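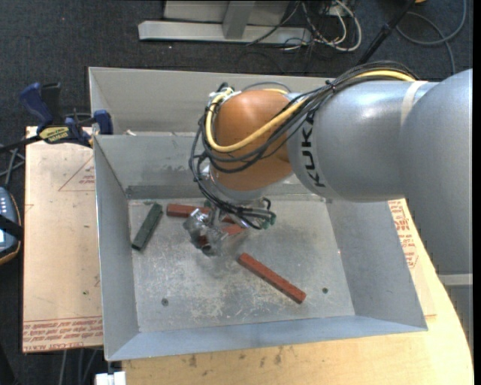
4. Setting Up the Bin and Block Set

4.1 Scope
This section covers placing the Fulleto bin on a table, clamping it, and loading the long blocks. Cleaning and storage are in 4.6 and 4.7. For table assembly see Section 3.

4.2 Before You Start
Clear the tabletop. Remove packing, tape and any loose hardware left over from Section 3. The table must stand level and must not rock when pressed at a corner.

You will need:
Bin with back panel fitted
Block set (8 pieces, green and red-brown, mixed lengths)
Cardboard sheet for the left side
Bar clamps
Soft brush
Dry cloth
Tape measure

CAUTION: Sheet-metal edges can cut. Wear gloves when lifting the bin, and lift it by the outside of the walls. Do not lift it by the back panel.

4.3 Placing the Bin
1. Set the bin on the tabletop with the taller panel at the back.
2. Slide the bin until its front edge is parallel to the front edge of the table. Measure at both ends. The two readings should match.
3. Check underneath for trapped objects. A screw or a folded scrap of card is enough to tilt the floor, and blocks will then drift toward one wall.
4. Press down on each corner in turn. If the bin rocks, lift it, wipe the tabletop and the underside, and repeat from step 1.
5. Confirm that the holes in the bin floor are clear. Do not tape over them.

Note: Bins supplied before the March revision have a back panel 346 mm wide. If yours is one of these, use the spacers from bag C and leave the panel screws finger-tight until 4.4 is finished.

4.4 Clamping
1. Stand the cardboard sheet against the left side of the bin. The printed face may point either way.
2. Open the jaws of the first bar clamp wider than the wall and the sheet together.
3. Fit the clamp at the top left corner of the bin. Close the jaws by hand until they touch both surfaces.
4. Tighten until the sheet no longer slides. Stop there. Overtightening bends the wall inward and changes its slope.
5. Fit the second clamp next to the first.
6. Push the front of the bin lightly with one hand. Neither the bin nor the sheet should move.

CAUTION: Keep clamp handles outside the bin. A handle hanging over the wall reduces the clear opening and will catch blocks and sleeves.

If the cardboard has been crushed under a jaw, move the clamp 50 mm along or replace the sheet. Crushed board lets go gradually, and the clamp may drop off during use.

4.5 Loading the Blocks
1. Brush the floor of the bin from back to front. White streaks and scuffs are surface wear and need no treatment.
2. Select the pieces for the layout you are using. Return the rest to the carton.
3. Inspect each piece. Set aside any that is split, swollen or sticky.
4. Put the green piece in first, toward the left wall, resting flat on the floor.
5. Add the red-brown pieces one at a time. Lay the first along the rear of the floor and the others at an angle nearer the middle and front.
6. Leave a gap between each piece and the wall behind it. A long piece with one end up on the slope should be pulled down until it lies flat.
7. Look over the layout from the front of the table. Pieces may touch, but none should be stacked on another at the start.

Note: Exact angles are not specified. If a layout has to be repeated, photograph it or use the grid card supplied with the Jada kit.

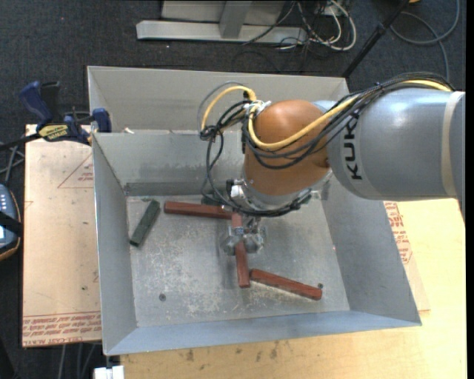
Pellbridge Technical Documentation, Bench Equipment Group

Upright and leaning pieces. A stick or block that has been stood on end must be fully supported until it is laid down. Lower it so that its bottom end meets the floor first, then bring the top down away from its neighbors. Dropping a piece from above the walls dents the ends and marks the floor.

Pieces in contact. Where the end of one piece rests against another, move the outer one first. Pulling the inner piece sideways will drag both.

Rear ledge. Keep the ledge behind the floor clear. Short pieces can come to rest there during a session. Check it before counting the set back into the carton.

4.6 Cleaning
After each session:
1. Remove all pieces from the bin.
2. Brush out the floor, the foot of each slope and the rear ledge.
3. Wipe the walls with a dry cloth.

After every 500 loadings, or when dust can be wiped off with a finger, also do the following:
4. Release the clamps and take away the cardboard sheet.
5. Lift the bin and wipe the tabletop.
6. Wipe the back panel with a cloth dampened with water. Dark smudges that remain after this can be left.
7. Dry all metal surfaces, then repeat 4.3 and 4.4.

Do not use scouring pads or solvent on the bin. Do not soak the blocks.

4.7 Storage
Store the blocks flat in the carton, longest at the bottom. Store clamps open, with no load on the jaws. The bin may stay on the table between sessions if it is empty. If it is moved to a shelf, use the Husar shelf insert or place a sheet of card under it.

4.8 Replacement Pieces
Order by color and length. Do not mix pieces from different sets in one carton. Requests go to Rodica Barbu; corrections to this section go to Lauri Kokkonen, quoting the step number.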